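Old Dell tower, strip it or keep it going?

plurkasetti_pam
Joined: February
Posts: 18

Hi all, hoping for some friendly advice! My uncle passed his old Dell tower along to me when he cleared out his den, and I've had the side off on the dining table for a good part of the week (my husband has been very patient about eating on the couch). I'd love to turn it into a little file server for the family photos, but I've never done more than swap a memory stick before, so please go easy on me.

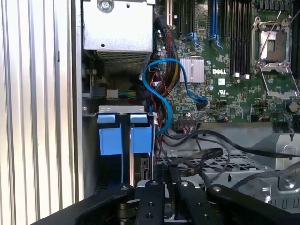

My first question is whether to pull every cable before I clean, or just work my way around them with a soft brush. My second is whether it's worth putting any money into a machine this old. I've set myself a limit of 137 dollars, and that has to include a drive.

Nii Annan
Posts: 7

Welcome! I'd leave the cables plugged in wherever you can reach past them. If you do have to unplug something, put a bit of masking tape on it with a note first, you'll be so glad later. And the blue latches are for the drives. On the Dells I've had, you squeeze and slide and the whole drive comes out, no screwdriver needed. I still think it's one of the nicest things they ever did.

vilisen

I'm going to disagree with Nii, sorry! For a proper cleaning I take everything out. Dust loves to hide under a cable bundle, and you learn the machine that way. And before you spend a dime, sort out the processor. The socket looks empty to me with the lever up, so unless your uncle put the chip away somewhere, that's part of your 137 gone already.

plurkasetti_pam

Oh no, I hadn't even thought of that! I'll call him tonight and ask him to look through his desk drawers.

Hayley Sowerby
Posts: 10

Do lower that lever gently when the time comes, and don't force the chip. I'm with Nii on the cables, by the way. My first full teardown took me a whole weekend to put back together.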